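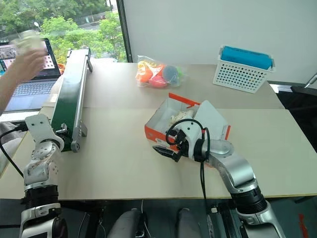 Safety distance for two small arms on one table with a conveyor

Hello everybody. I am writing the safety rules for our workshop in Tumbridge and I need advice. We have two small robot arms which share one table. The right arm has a gripper with two fingers and takes things from an open cardboard box. The left arm works near the end of a green conveyor belt. People have their desks very close, with laptops, and they like to drink something while they watch the arms.

My colleague says that these arms are collaborative, so no fence and no written rules are necessary. I am not so sure. Which rules should I write for persons who sit near the table while the arms are moving? And is it permitted to have drinks there?

Bernardo Vieira
Posted Tue 11 August

Custódio Peixoto

Dear Bernardo, your colleague is mistaken, but many people make this mistake. The word "collaborative" describes the application and not the arm alone. You must make a risk assessment for the complete cell, and this includes the gripper, the object it holds, the belt and the other arm. Please look at ISO 10218 and ISO/TS 15066, and check which edition is valid in your country.

In our workshop at Aguiar we use these rules:

Mark a line on the floor 100 cm from the table. During automatic movement everybody stays behind it, also visitors.
No cups or bottles on the table or on a desk that touches it. We have a shelf by the door for drinks.
One emergency stop must stop both arms and the belt together. Test it before the first run of the day.
Cables are fixed so that they cannot be caught by a joint. Look at the cable at the wrist with the arm in its most extreme positions.
New programs run at slow speed the first time, with one person holding the enabling device.

The 100 cm is our own number from our own assessment. Please do not copy it, you have to calculate yours from the stopping time and the reach of your arms. Pay attention also to the place between the two arms. A hand can be pressed there even if each arm alone is slow.

Menda

we just keep the coffee away and it was always fine. slow speed helps. never had a line on the floor

Pekesar

I agree with Custódio. I would only add the ends of the belt, where a finger or a sleeve can be pulled in at the roller. Put a guard there if it has none. And if your laptop can start the program, write down who is allowed to touch it. In April a person of our group pressed start when another one was still arranging the box. There was no injury, but after this we lock the screen each time somebody reaches over the table.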